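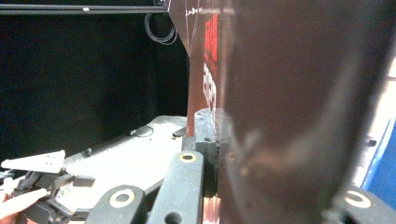 Linkages by the big finger, gold-coloured rings at the pivots. Check these before you start.

Filing magazines with hand-held grippers - bench tips

Carter Dhillon, Plurmont workshop notes. Updated July, after the Ulik filing runs. Typed up fast, will tidy later.

What we were after: can a robot learn to put floppy things into upright slots by copying people who wear the same grippers it uses. Books, magazines, folded paper. Short version of the result - mostly, and the tidiness of the recordings mattered more than how many we had. Longer version below, mixed in with the tips.

Before you switch on

Wipe the finger pads. Dry cloth, no polish. Glossy covers leave a film and the next thing slides.

Work both jaws open and shut a few times. Should feel the same on the left as on the right. If one is stiff, stop and sort it now. A stiff jaw gets into every recording and you can't take it out afterwards.

Cables down the outside of the wrist, with slack. Reach to the far side of the table and see if anything pulls. Do it again sitting down if you record sitting down.

Sleeves. Snug at the cuff or pushed back. Loose cuffs catch on the straps.

Mark where the table goes. Tape on the floor, easy to see, easy to peel. We moved a table between sessions once and spent a whole morning wondering why the arm was filing into thin air.

Holding

Thick book: clamp near the spine. It stays square.

Magazine: clamp further in than feels natural. By the corner it flops, and the slot is not forgiving. Two hands to steady, then let one go late.

Folded paper: hardest of the lot. Fold towards you, go in fold first. Slow. It will lean over whatever you do, so don't fuss with it, fussing is what the robot learns.

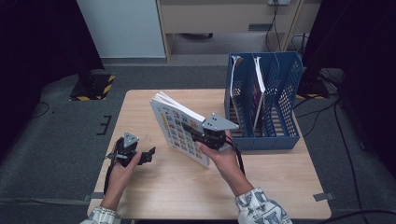 How many recordings do you need before it's worth training on them?

We got something usable from 193 clean ones. The first go used more than 400 with all the fumbles left in, and it did worse on magazines than the smaller set. Start small, look at what fails, then record more of that.

Throwing out bad takes

This was the real finding so a bit more on it. Morin did the sorting, by eye, with a dull set of rules:

Dropped it: out.
Paused in mid-air to think: out.
Bumped the holder and it shifted: out.
Missed the slot, backed off calmly, went again: keep. Very useful, these. The robot has to get the idea of backing off from somewhere.

We guessed the last kind didn't matter and left them out of one training run. It jammed a magazine on the divider and just kept pushing. Put them back in, it started to lift and retry. Only 14 takes of that sort in the whole set, so I wouldn't lean on it too hard. Worth someone else trying.

Speed: go at about the pace you'd shelve things at home when not in a rush. Too slow and the arm dithers. We tried "careful" and it came out as hovering.

Lights and surroundings

Shiny covers throw glare straight into the wrist camera. Turn the lamp to the wall or hang something dark at the sides. Dark curtains did more for us than any settings did. Keep stands and cables off to the edges where you wont trip on them. 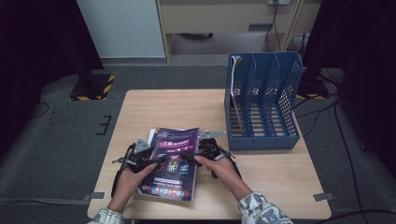 Then vary what you're filing. Different covers, different thickness, swap them every few takes. Stimerard had us on the same magazine for a full afternoon early on and the model got very good at that magazine. Hopeless on a plain white book. Same goes for where the holder sits. Nudge it a hand's width, turn it a touch, carry on. But not in the middle of a take.

Fill level too. Begin some takes with the holder empty and some with things already in it. A half full holder is a different job, the neighbours lean into the gap and you have to come in at more of an angle.

Breaks. Three people swapping beats one person going on and on. Wrists get tired, grip gets lazy, and you see it in the recordings from after lunch. Write down who did which batch - we didnt at first and had to guess.

Packing up

Unclip cables at the gripper end first, coil loosely.
Leave the jaws open overnight.
Copy the recordings off and play a couple back before clearing the table. One dud camera lead cost us a session.
Leave the floor tape down.

Still to do: heavier books, and a holder with narrower slots. Will add here when done.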